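Konstantinidis baking mix recall widened to cover more bags

Thu 9 March

Shoppers who bought Konstantinidis plain baking mix this winter are being asked to check the bag again. The company has widened its recall to take in a second run of the mix after finding that some bags were packed with the wrong back label. The label leaves out milk, which is in the mix as a powder.

The first recall covered one batch, number 343, sold mostly through the Wosen grocery stores. The new notice adds batch 352 and covers smaller shops in and near Cernitz as well. Both batches were packed at the same plant and on the same line.

Anyone who is allergic to milk, or who cooks for someone who is, should not use the mix. Other people can eat it safely, the company said in its notice, but they can still return it for their money back.

The batch number is printed in black on the bottom fold of the bag, next to the date. On some bags the print is faint and it may help to flatten the fold. If the number can't be read at all, stores have been told to accept the bag anyway.

Only the large paper bag is affected. The small box, the whole wheat mix and the pancake mix are packed on a different line and have the right labels. The same goes for the mix sold under the Brurkunik name, which comes out of the same plant but uses its own bags.

Many people tip baking mix into a jar or tub as soon as they get it home and throw the bag out. The county food office says that if you did this and can't remember which batch you had, and there is an allergy in the house, the safest course is to get rid of what is in the jar. Wash the container in hot soapy water before filling it again. A quick wipe with a dry cloth will not remove all of the powder, which tends to stay in the corners and under the lid.

Scoops, cups and spoons that have been in the mix should be washed too, and so should the sifter if you used one. Cups that are stored one inside the other need to be taken apart first.

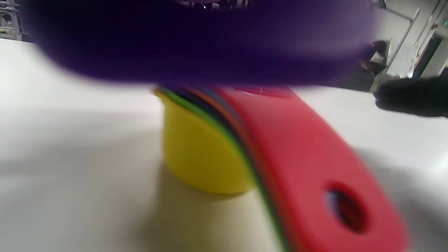
Anything already baked with the mix should be treated the same way as the mix itself. Baking does not take away the risk for a person with a milk allergy. That includes rolls or muffins put away in the freezer, so it is worth looking there, especially if you bake ahead for school lunches.

The food office said it had heard from three households since the first recall. In each case someone had felt unwell after eating biscuits or muffins made at home. All of them have recovered. The office would not say which towns they live in.

Signs of a milk allergy can include hives, swelling of the lips or face, vomiting and trouble breathing. Anyone who has trouble breathing after eating should call for emergency help right away. Milder signs should still be mentioned to a doctor, and it helps to keep the bag or a photo of the label.

According to the notice, the mix-up happened when a roll of labels meant for an older recipe was loaded by mistake. The old recipe had no milk in it. The company changed the recipe last year and says the leftover labels should have been thrown out at that time. They have now been destroyed, and labels on the line are being checked by hand at the start of each shift until a scanner can be put in. That is planned for April.

The wrong label was first noticed by a customer who compared a new bag with an empty one from the same store. The front of the bag was the same on both. The list of ingredients on the back was not.

Wosen stores took the first batch off the shelves last week and cleared the second on Wednesday evening. Some of the smaller shops get their stock through a wholesaler and may have been told later. The food office is calling them one by one and says it expects to finish by the weekend. Until then, shoppers should look at the bottom fold before buying.

Bags can be taken back to any store that sells the mix, opened or unopened. No receipt is needed. Stores will refund the full price of $3.99. Bags bought at the Cernitz farm market can be returned at the information table during market hours, or at the Wosen store on the main road at any time the store is open.

People who no longer have the bag but remember buying it can fill out a short claim form at the Wosen customer service desk. One claim per household will be accepted without a bag.

Food pantries and church kitchens that were given the mix should set it aside and call the food office, which will pick up larger amounts. Several pantries in the county received cases of it over the winter. Families who were given a bag in a food box should follow the same advice as shoppers and will be offered a different mix in its place.

A printed notice with a picture of the bag and the two batch numbers is being posted at store entrances and at the library. The county health desk has copies in large print.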